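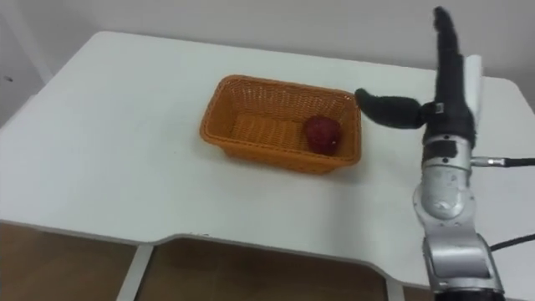
Storing Apples at Home: Frequently Asked Questions

Search this site
Enter keywords
Go

These answers apply to the Clalthorpe and Maltar varieties sold through the Sarside Orchard packing shed. Other late-season apples behave in much the same way, but the storage times will differ.

What temperature should apples be kept at?
Between 32 and 36 degrees Fahrenheit for long storage. Most home refrigerators run a few degrees warmer than that, so use the crisper drawer on its coldest setting. Apples freeze at a little under 29 degrees, and frozen fruit turns brown and soft when it thaws.

How long will they last on the counter?
Maltar holds its texture for 5 days at normal room temperature. Clalthorpe holds for 11. After that the fruit is safe to eat but mealy. Use it for sauce.

Does the container matter?
For a few days at room temperature, no. A bowl, a basket or a paper bag will do. For the refrigerator, use a perforated plastic bag. Apples lose water through the skin, and a bag with small holes slows the loss while letting excess moisture escape. A sealed bag collects condensation and encourages mold.

Should I wash apples before storing them?
No. Wash them just before eating, under cold running water. Soap is not recommended.

Can apples go in the same drawer as other produce?
Keep them apart from carrots, leafy greens, cucumbers and broccoli. Apples give off ethylene gas, which turns carrots bitter and yellows greens. Onions should also be stored elsewhere, as apples pick up the smell.

What are the small pale dots on the skin?
Lenticels. They are pores through which the fruit exchanges gas, and they are more visible on dark-skinned varieties. Dots that are sunken, brown and corky underneath are a different matter and usually indicate bitter pit, a calcium disorder. Cut the affected flesh away. The remainder can be eaten.

My apples feel waxy. Are they coated?
The shed applies no wax. Apples make their own, and some varieties become greasy to the touch as they ripen in storage.

Can I store a full bushel in a garage or cellar?
Yes, if the space stays below 40 degrees and does not freeze. Sort first and set aside anything bruised, cut or missing its stem. Wrap the rest singly in newsprint and check the box weekly. In an unheated cellar, Clalthorpe usually keeps until January.

How much fruit does the shed hold?
Cold room capacity is 2,000 bushels. The Alemayehu block, planted with 136 trees, is picked last and stored separately.

Who do I contact about fruit that arrived damaged?
Write to Oratile Joubert at the packing shed with your order number and the variety. Questions about growing or pruning go to Teodoro Cabanatuan, orchard manager.

14 shares | 3 comments

We use cookies to remember your preferences and measure site traffic. Accept | Manage settings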